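Stindolley Housewares Library: Faceted Cups and Mug Trees
Frequently asked questions for borrowers

The Library lends kitchen and table items to registered households in the Stindolley district. The questions below concern the white faceted cups and the mug trees, which may be borrowed separately or together.

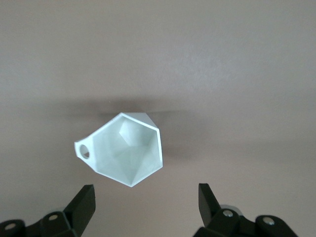 Page last changed: December

What does the faceted cup look like?
The cup is white, with flat sides and an angular rim. In place of a looped handle it has a flat, rounded tab with a circular hole through it. Borrowers who find a looped handle on their cup have been given an item from another range and are asked to return it to the desk.

May I drink from it?
No. The faceted cups are lent for table display and for dry goods such as sugar lumps, tea bags or wrapped sweets. Drinking vessels are listed separately under Limska.

How should the cup be cleaned?
Wash it by hand in lukewarm water with a little washing-up liquid. A soft brush will reach the corners between the facets. Scouring pads and bleach must not be used, and the cup must not be placed in a dishwasher or a microwave oven.

The outside is harder to clean than the inside. Is there a recommended method?
Work along the ridges with a damp cloth and rinse under a running tap. Please check any hollows before drying, as washing-up liquid may collect there. 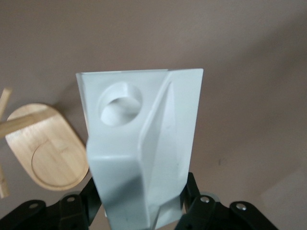 Round recess and slanting ridge on the white plastic piece.

May I attach a label or a ribbon?
A ribbon or string may be passed through the hole in the tab of the cup. Adhesive labels are not permitted on any item.

Can the cup be hung on a mug tree?
Yes, by the tab, on a peg that passes through the hole freely. The tab must not be forced. Load opposite pegs in turn so that the weight is evenly shared.

What is supplied with a mug tree?
Each mug tree is supplied complete, with its base, pole and pegs. It should be carried by the pole and never by a peg.

How should a mug tree be put down when it is not in use?
It may stand upright or be laid on its side on a clear table. Remove all cups first, and keep the pegs away from the table edge.

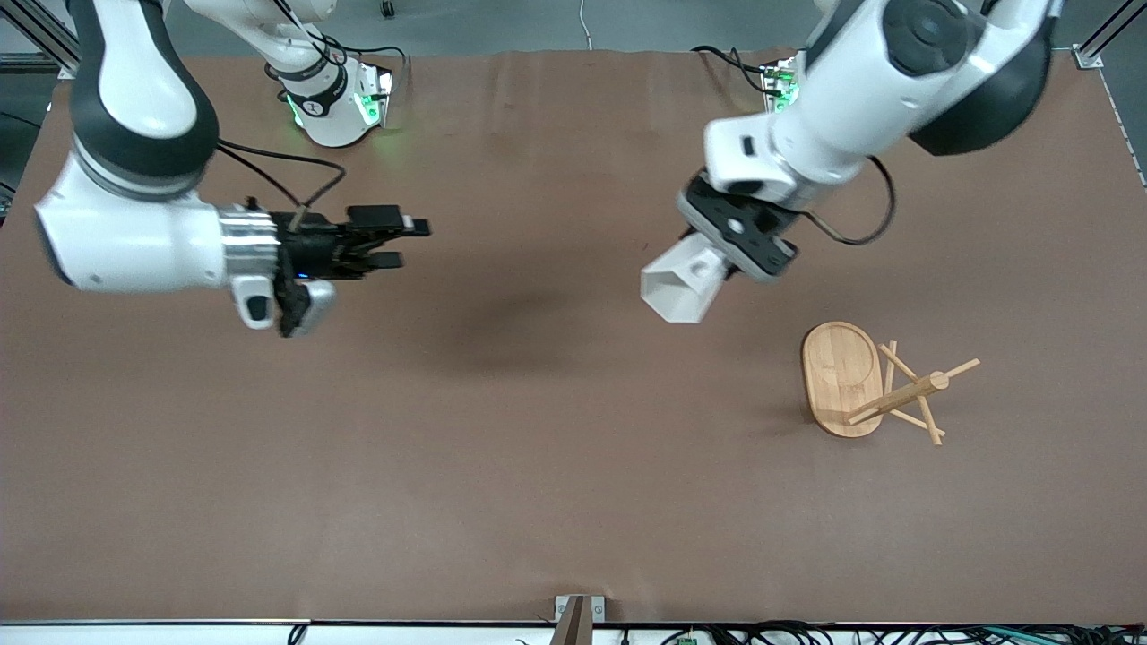

Bamboo mug tree laid on its side, with a white cup held above the table.

How is a mug tree cleaned?
Wipe it with a well-wrung cloth and dry it at once. It should not be soaked. Oil may be applied only by Library staff.

How long is the loan period?
Items are lent for 9 weeks. One renewal is allowed, provided that no other household has made a reservation.

How do I report damage?
Please quote form 106 and state which part is affected. Broken pegs should be returned with the stand and should not be glued at home.

Whom should I contact?
Loans and renewals are handled by Pirjo Rissanen. Enquiries about damage or replacement should be addressed to Hilkka Kallio. Both may be reached at the Kalier Street desk until 4 p.m.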